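Teaching by Squeezing: Is Anyone Counting the Hours?

Callum Dow asked me to write up the Pendico visit for the February newsletter, on the understanding that I would be fair. I'll try. Pendico wants a robot that folds laundry in ordinary bedrooms, and its way of getting there is to have people do the folding themselves through hand-held grippers with cameras on them, over and over, and feed the results to a program called Vurnow. The clothes this time were mostly black, with some dark red in the pile, and the folding was done on a mat on a bed.
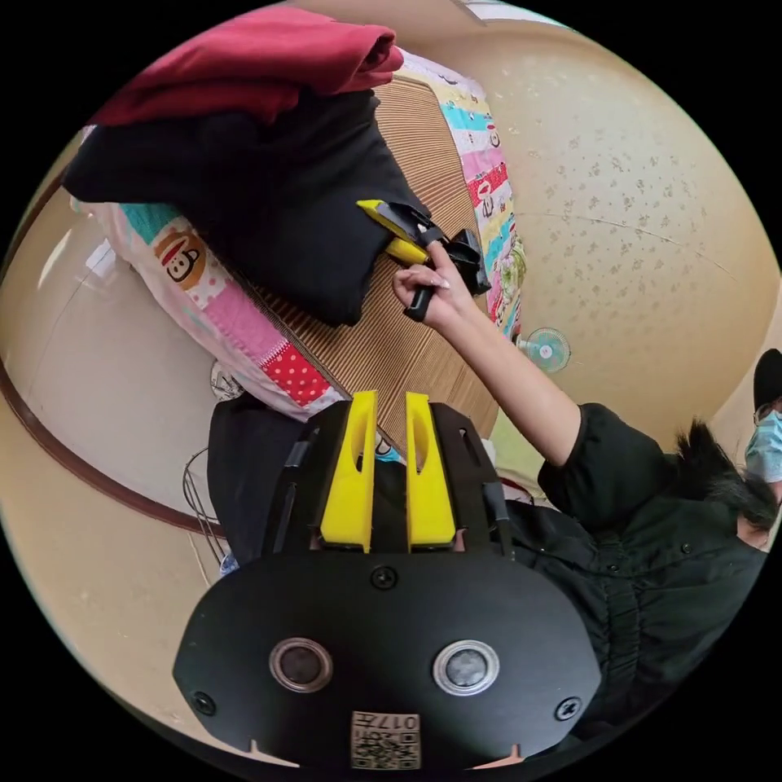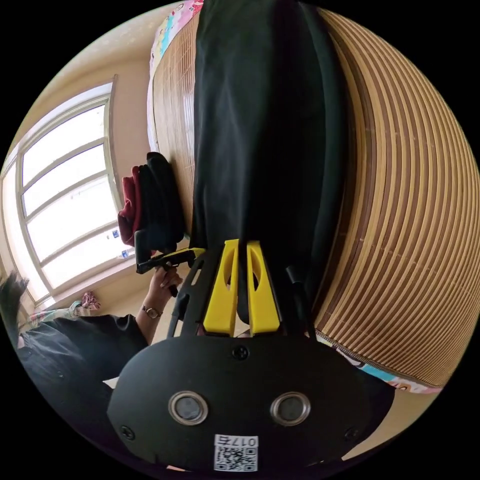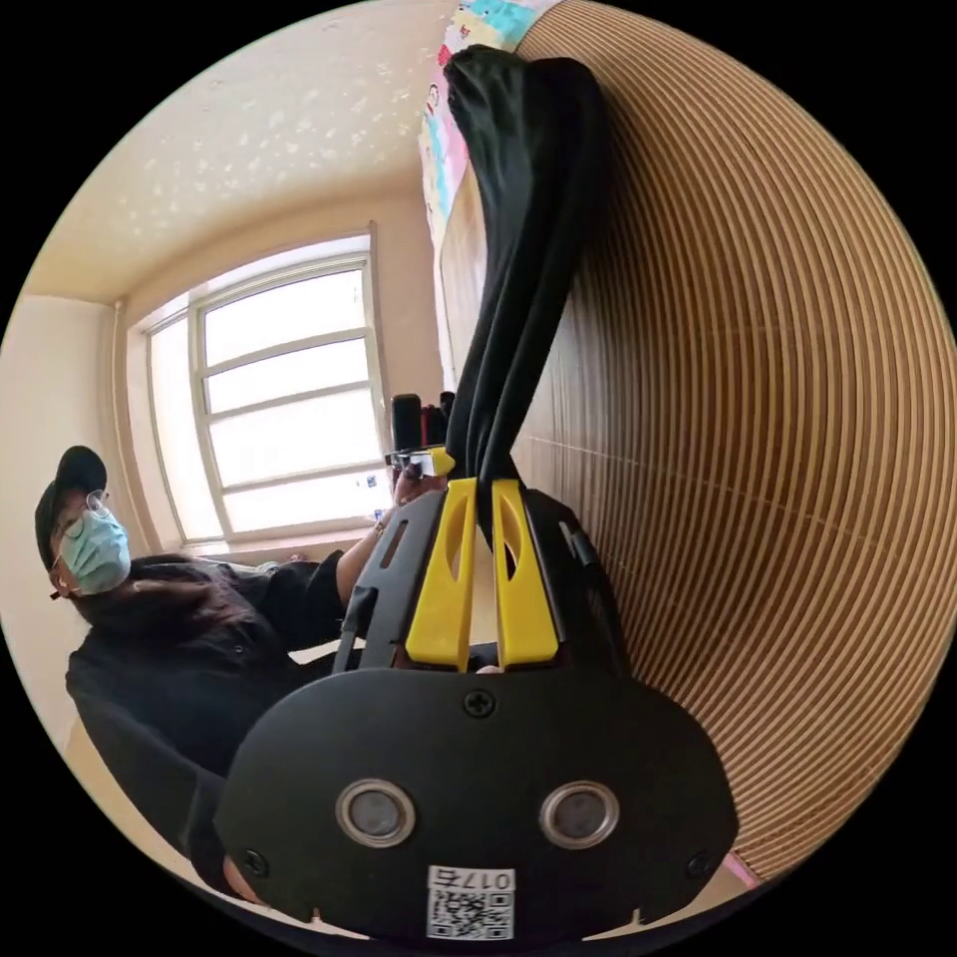 Folding practice with the hand-held grippers, seen from the gripper cameras.

Start with what I liked. The old way of doing this, which some of you will remember from Ewan Swanson's talk, was to sit at a desk and steer a robot arm with a pair of joysticks or a second, smaller arm. It was slow and the arm cost more than my car. With the hand-held kind there is no robot in the room during the teaching at all. You squeeze, the yellow fingers close, and the camera records what the fingers were near and how they moved. You can take the things anywhere. I had a go for half an hour with a spare and managed a pair of pants that my mother would have refolded.

Jintana Petchrat, who runs the sessions, told me the team had 117 usable folds from the previous week and was aiming for 2000. I asked what made a fold usable. A fold gets thrown out if the tracking drops, if the cloth covers the camera for too long, or if the person gives up and uses their fingers. Fair enough. But that means the person holding the tool is also deciding which bad folds the robot ever gets to see, and I'd like to know how a machine is supposed to recover from a dropped sleeve if every dropped sleeve went in the trash. Jintana said they keep some of the recoveries. She couldn't tell me what share.

My second gripe is black cloth on black cloth. I have trouble finding the waistband on black pants in good light, and I have two eyes and have been doing it for decades. Rostam Parsa, on the software side, says hard cases are what you want in the set, and that a robot trained on bright towels is useless by the time it meets a real closet. I agree with him about the towels. I'm less sure that the camera gets enough out of a dark garment to learn anything beyond "it was somewhere over there."

Then there's feel. When I fold a shirt I know I've picked up one layer and not two because I can feel it between finger and thumb. Through the gripper I felt a trigger. I learned to watch the cloth instead, and I suppose that is the point, as the robot will only be able to watch too. It does mean we're teaching it the way a person folds with thick gloves on. Haruna Honda, who has done far more hours on these than I have, said you stop noticing after the first day. Her folds were a lot better than mine. They also took her longer than folding by hand, and she didn't pretend otherwise.

I asked to see the result, meaning an arm folding something with nobody holding it. There was a video. The arm folded a shirt in 46 seconds on a clean table, with the shirt already laid flat. A flat shirt on a clean table is most of the way to being folded. I asked whether it had been tried on a bed, with pillows and a quilt in the way, and was told that was what the current sessions were for. Ask me again when they're done.

Some members have heard that Wongsuwan is planning something similar with dishes and that Flikitz has a kit you can rent by the month. I haven't tried either one. If you have, please write in, and please say how many tries it took to get the video.

I don't think Pendico is selling snake oil. The people there are careful and they answered most of what I asked. What I'd want before getting excited is one plain number: out of all the garments the arm picks up in a bedroom it has never been in, how many end up folded? Rostam said he would send it when he has it. Callum has promised me space in a later issue if he does.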